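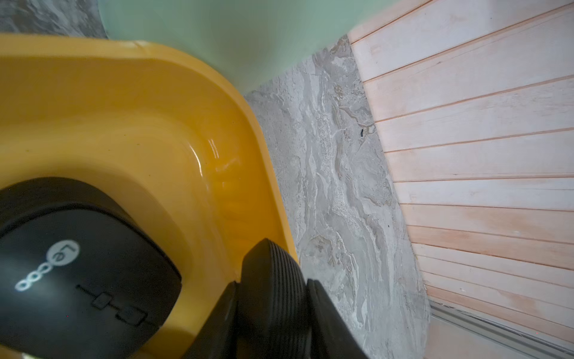

Souris noire posée dans un bac jaune.

Chapitre 2. Installer le chronométrage Belteck et faire ses premiers tours

Bon, vous avez déballé le kit, lu le chapitre précédent (si, si, je vous fais confiance) et chargé le transpondeur pendant toute une nuit. On passe au montage et à la mise en route. J'ai écrit ce chapitre pour les karts et les petites voitures de piste, parce que c'est ce que je fais rouler, mais les pilotes de stock-car de la Jetcombe s'en servent aussi et ça se passe très bien pour eux. Quand une étape change selon le véhicule, je le signale.

Prévoyez une matinée tranquille au paddock. Ne faites surtout pas ça entre deux manches, avec le moteur chaud et le copain d'à côté qui vous réclame une clé de 10 ! J'ai essayé une fois, à Bamunlow, et j'ai terminé la journée avec un transpondeur accroché à l'envers et pas un seul tour enregistré.

Ce qu'il vous faut sous la main

Le transpondeur et son support
Les colliers de serrage fournis (gardez ceux qui restent, on en perd toujours)
Le boîtier décodeur et son alimentation
Le câble de boucle, avec son connecteur gris
Un ordinateur portable avec le logiciel Sequeira déjà installé
Du ruban adhésif toilé, et du bon
Un mètre ruban

2.1 Fixer le transpondeur

1. Choisissez l'emplacement. Sur un kart, je le mets derrière le siège, côté opposé à l'échappement. Sur une voiture, visez le bas de caisse ou l'intérieur du passage de roue avant, avec une vue dégagée vers le sol. Du plastique ou de la fibre entre le transpondeur et la piste, ça passe. De la tôle, non.

2. Nettoyez la zone avec un chiffon et un peu de dégraissant, puis laissez sécher. Oui, même si vous avez lavé le châssis la veille.

3. Présentez le support sans le serrer. La flèche moulée doit pointer vers le bas.

4. Passez les deux colliers dans les encoches, serrez-les à la main et coupez ce qui dépasse. Limez un peu le bout coupé, vos avant-bras vous diront merci.

5. Glissez le transpondeur dans le support jusqu'au clic et mettez la goupille. Tirez dessus franchement. S'il bouge, recommencez à l'étape 3.

Note : si vous courez dans plusieurs catégories avec le même transpondeur, achetez un second support et laissez-le à demeure sur l'autre châssis. On déplace le transpondeur en quelques secondes et on ne touche plus jamais aux colliers.

Attention : ne montez jamais le transpondeur sur le réservoir ni sur une durite, même « juste pour les essais ». Au contrôle technique, on vous renverra à votre tente et on aura raison.

2.2 Poser la boucle de piste

Si votre circuit possède déjà une boucle noyée dans l'enrobé, sautez directement au 2.3, veinards que vous êtes. Les autres, venez avec moi, et venez avant l'ouverture de la piste.

1. Demandez l'accord de la direction de course. On ne traverse pas la piste tout seul à sept heures du matin parce qu'elle a l'air vide.

2. Choisissez la ligne. Restez loin des zones de freinage : les roues bloquées arrachent l'adhésif, et une boucle qui se promène au milieu d'un peloton, je vous assure que ça réveille tout le monde. Une portion droite et plate, c'est parfait. Évitez aussi de passer trop près de la voie des stands, sinon les karts à l'arrêt se font compter des tours qu'ils n'ont pas faits.

3. Déroulez le câble sur toute la largeur, revenez en parallèle en gardant le même écart du début à la fin, et vérifiez cet écart au mètre ruban en plusieurs points. La valeur à respecter est imprimée sur l'étiquette du câble, juste avant le connecteur.

4. Collez l'adhésif dans le sens de la longueur, en appuyant avec le pied. Sur un enrobé humide, inutile d'insister, ça ne tiendra pas. Attendez le soleil ou sortez le souffleur à feuilles.

5. Amenez le connecteur jusqu'au poste de chronométrage en passant sous la barrière, et laissez un peu de mou au pied du poste.

Attention : pas de rallonge électrique le long du câble de boucle ! C'est la cause numéro un des tours fantômes. Si les deux doivent se croiser, faites-les se croiser à angle droit.
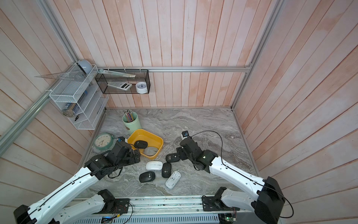
Plateau effet marbre et bac jaune, entre des parois de planches claires.

2.3 Brancher le décodeur

1. Posez le décodeur à l'abri, à plat, les ouïes d'aération libres. Une table de camping sous une tonnelle fait très bien l'affaire.

2. Branchez d'abord la boucle (connecteur gris, prise marquée LOOP), puis le câble réseau vers l'ordinateur, et l'alimentation en dernier. L'ordre compte : au démarrage, le décodeur mesure le bruit de fond de la boucle. S'il démarre sans elle, il mesure n'importe quoi et vous aurez des signaux faibles toute la journée.

3. Attendez que le voyant passe de l'orange au vert. S'il reste orange, débranchez tout, contrôlez le connecteur gris et recommencez. S'il passe au rouge, le câble est coupé quelque part, et c'est presque toujours au bord de la piste, là où les gens marchent dessus.

Note : en cas de groupe électrogène, démarrez-le avant de brancher le décodeur et laissez-le se stabiliser. Le Belteck n'aime pas les sautes d'humeur au démarrage. 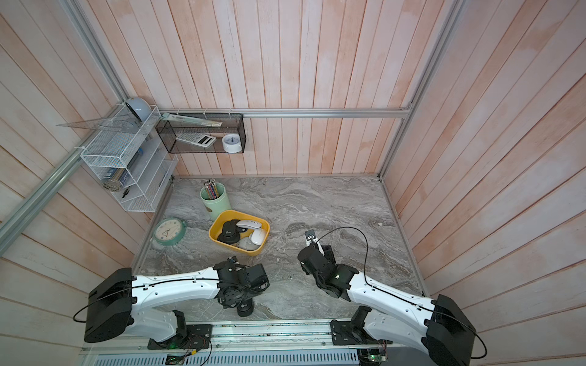

2.4 Configurer le logiciel Sequeira

1. Lancez le logiciel et ouvrez le menu Matériel, puis Ajouter un décodeur. Dans la case Port, tapez 1277. Le reste se remplit tout seul.

2. Cliquez sur Tester. Le mot « Connecté » doit apparaître en bas de la fenêtre. Si rien ne vient, regardez du côté du pare-feu de votre portable avant d'accuser le câble (j'ai changé un câble neuf pour rien, moi, et j'en rigole encore jaune).

3. Créez une séance de type Essais libres. Ne vous lancez pas tout de suite dans une séance de course, les règles de départ et d'arrivée compliquent tout et on les verra au chapitre suivant.

4. Déclarez votre transpondeur : menu Pilotes, Nouveau, puis recopiez le numéro gravé au dos du boîtier. Saisissez ensuite le numéro de course. Le mien c'est le 126, et je vous conseille de vérifier qu'il n'est pas déjà pris dans la base du club, car le logiciel accepte les doublons sans broncher.

5. Réglez le temps minimal au tour. Tout passage plus rapide que cette valeur sera ignoré. Prenez le meilleur tour de votre catégorie et retirez une bonne marge. Trop serré, vous effacerez le tour de votre vie ; trop large, les tours fantômes reviennent.

6. Enregistrez la séance sur le disque de l'ordinateur, pas sur une clé USB. Vous copierez sur la clé le soir.

Un petit mot sur l'affichage, parce qu'on me pose souvent la question. L'écran principal montre les passages bruts à gauche et le classement à droite. Pendant les premiers tours, ne regardez que la partie gauche. Le classement se recalcule avec un léger retard et, tant que tout le monde n'a pas bouclé un tour complet, il raconte un peu n'importe quoi. Vous pouvez agrandir la colonne des passages en tirant sur la séparation avec la souris, et le logiciel retient votre réglage pour la fois suivante.

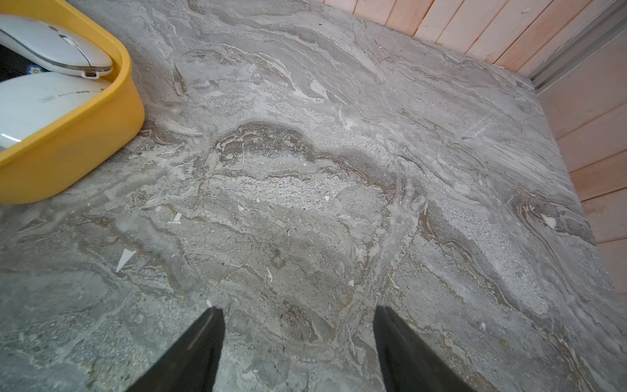 Pour ceux qui ont un second écran, mettez-y le classement en plein écran avec la touche F11 et tournez-le vers le paddock. Les pilotes viendront y lire leurs temps sans se pencher par-dessus votre épaule, et vous garderez le clavier pour vous. Pensez seulement à couper la mise en veille dans les réglages de l'ordinateur.

2.5 Faire un tour d'essai

1. Faites partir un seul véhicule, à allure modérée, et demandez au pilote de passer au milieu de la piste. Un bip, une ligne à l'écran, et la force du signal dans la troisième colonne.

2. Refaites un passage tout à gauche, puis un autre tout à droite. Les trois valeurs doivent se ressembler. Si un côté est nettement plus faible, c'est que l'écart du câble a bougé de ce côté-là.

3. Terminez par un passage à pleine vitesse. Un signal qui tenait bien au pas et qui disparaît à fond, ça vient en général d'un transpondeur monté trop haut. Descendez-le et refaites l'essai.

4. Tout est bon ? Fermez la séance, ouvrez-en une nouvelle et laissez entrer les autres.

Attention : ne restez pas planté au bord de la boucle pour écouter les bips. Regardez l'écran depuis le poste, ou faites-vous appeler à la radio.

2.6 En fin de journée

1. Exportez les résultats (menu Séance, Exporter) avant d'éteindre quoi que ce soit.

2. Coupez le décodeur, débranchez la boucle, puis roulez le câble en grandes boucles souples. Pas autour du coude, je vous vois.

3. Retirez les restes d'adhésif de la piste. À Bamunlow on nous les fait décoller à la spatule si on oublie, et au mois de juillet c'est une vraie punition.

4. Remettez le transpondeur en charge dès le retour à la maison. Le voyant clignote pendant la charge et reste fixe quand c'est terminé.

Les réglages propres aux séances de course (départ lancé, drapeau rouge, pénalités) sont au chapitre 3.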